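Stitero issue tracker
Ticket: Drive removal policy stalls after the caddy lets go
Opened by: Xiaoqing Li
Assigned to: Bienvenido Dagdag
Status: Open

Xiaoqing Li, 6/24/25
Disassembly sequence runs fine until the hard drive. The arm lifts it, stops over the case and holds it there like a waiter who's forgotten the table number. 15 episodes, same behaviour. Logs attached.

Bienvenido Dagdag
Which checkpoint? The one trained on 200 demos or the one So-ying relabelled?

Xiaoqing Li
Relabelled. The old one never got the drive out at all, so I suppose we call this progress.

Bienvenido Dagdag
Found something. In the relabelled set the "lift" segment ends at peak height and "place" starts four seconds later. We've taught it to wait, and it has learned beautifully.

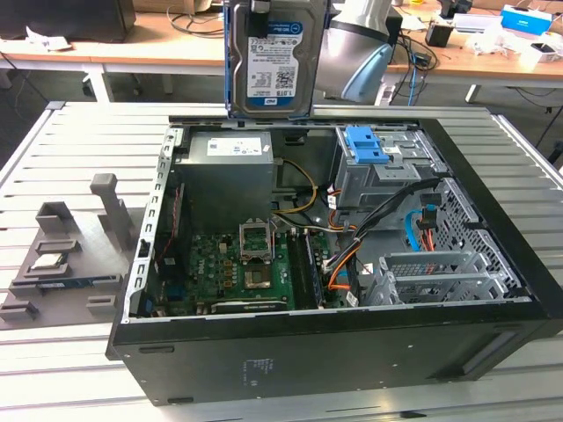 I've moved the boundary back and trimmed the idle steps. Retraining overnight, if Kibet's job ever gets off the GPU.

So-ying Lo
The labels followed the guide. I wrote the guide. Please direct complaints to the guide.

Xiaoqing Li
Two out of 15 now stall, down from all of them. Leaving this open until I know what's special about those two.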